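In defence of the big plain bin

My aunt had a drawer divider for everything. She had one for teaspoons and one for the smaller teaspoons, and when she moved from the house in Sauerland to the flat in Sustham she took all of them with her, wrapped in tea towels, and then spent most of November trying to make them fit drawers they had never been cut for. I helped her for two afternoons and came home with a firm opinion, which my family has been hearing ever since and which I would now like to set out for strangers.

I think most of us have too many small containers and not enough large ones. By a large one I mean something open at the top, plain in colour, wide enough that you can get both arms in, and with no compartments whatsoever. You put it on the table, you put the odds and ends in it, and you get on with your evening.

The shops would rather we did the opposite, of course. I have the Markura catalogue beside me as I write and it offers a set of 38 matching boxes, each with a lid and a little window for a label. I do see the appeal! I bought a smaller set myself some years ago, and a pleasant Saturday sort of mood came over me as I wrote out "string" and "candles" and "batteries" in my best hand. The trouble began when I came to a tape measure, a door wedge and half a packet of sunflower seeds. I made a label saying "other". By spring there were four boxes marked "other", and the one marked "candles" had the door wedge in it.

Ertuğrul Güneş, who lives across the landing and keeps a far tidier home than mine, disagrees with me about all this, and I ought to give his side properly. He says a big bin is only a postponed decision, and that things at the bottom of it may as well have been thrown away. He once went through his whole flat and wrote down every object in it, and arrived at 471 before he reached the kitchen. Each of them has its place. I admire this very much and I could not live like it for a week.

My answer to him is that things don't arrive in our homes in categories. They come in coat pockets and carrier bags, and they get left on the stairs, and a child hands you one while you are on the telephone. A container that asks you what a thing is before it will take it is going to be passed over at nine in the evening, and the thing will go on the windowsill. The bin asks you nothing. Fruit can sit beside a cleaning cloth for an hour or two without harm to either, provided the cloth is a clean one, and the boxes you meant to take upstairs can wait there as well.
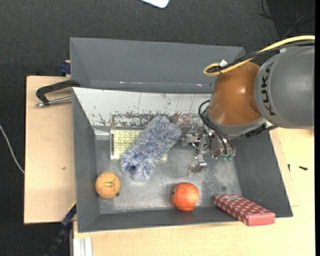

A duster, two patterned boxes and some fruit, all sharing one dark grey bin.

I find a mixture like that rather cheering. The colours are better for being thrown together, for one thing — you notice a red polka-dot box far more with a shaggy duster for company than you would on a shelf of its cousins. And a plain grey bin is a kind background. I had a flowery one from Prorka for a while and could never find anything in it.

I will grant Ertuğrul one point, and it is a large one. The bin must be emptied. Mine is done on the first evening of the month, with the radio on and a pot of tea, and it takes me as long as it takes. Some things go home to their proper cupboards, some go to the charity shop, and a few go straight back in, because I still don't know what they are for and I am fond of them.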